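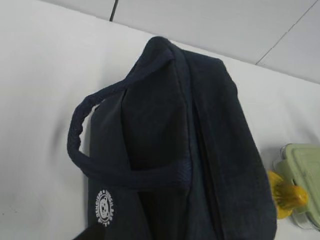

The bear bag, back in service.

February, a little before eleven at night, and I should be in bed, but I've had a second cup of tea and now I may as well write. I spent the whole evening on the hall closet, which I had promised myself I would do in January, and I got through perhaps half of it before I found the navy bag and lost all my momentum.

I really thought I had left it on the train two summers ago! I had grieved for it a little, silly as that sounds. It was squashed flat behind the vacuum cleaner, under the picnic blanket, and when I pulled it out by the strap I was so pleased that I said hello to it out loud. There is the little white bear in his circle, just as I remembered him, looking mildly at everyone. I have never been able to make out the writing that goes around him without my glasses, and I never seem to have my glasses on when I have the bag.

What I had forgotten is how nice that handle is. It's thick and rolled, with stitching running slantwise along it, and it sits in your hand like a proper piece of rope. My other bags all have those thin flat straps that cut into your fingers the minute you buy potatoes. The cloth is soft too, with a bit of fuzz to it, and so dark that in the folds you'd take it for black. I remember telling Remigiusz that it was black when he went to fetch it from the car once, and he came back without it and we had a very long conversation about colors.

In the pocket of the raincoat next to it I found a receipt from Pawłowska, the bakery by the old station, for 8 poppy seed rolls. Eight! I suppose that was the morning my sister came with the boys. They closed that shop last fall and I still walk that way on purpose sometimes, which makes no sense, but the street is pretty.

So, tomorrow. The bag goes to the library with me (three books, one of them late), then on to the market for leeks, carrots and the good rye bread if there's any left. I want to be out of the house by 8:30 and I know I won't be. I also have to call Remigiusz Bednarek back about the shelf brackets before he buys the wrong ones again.

The rest of the closet is still all over the hall floor, boots and scarves and the box of candles. I stepped over it to get to the kettle and I'll step over it again on my way to bed.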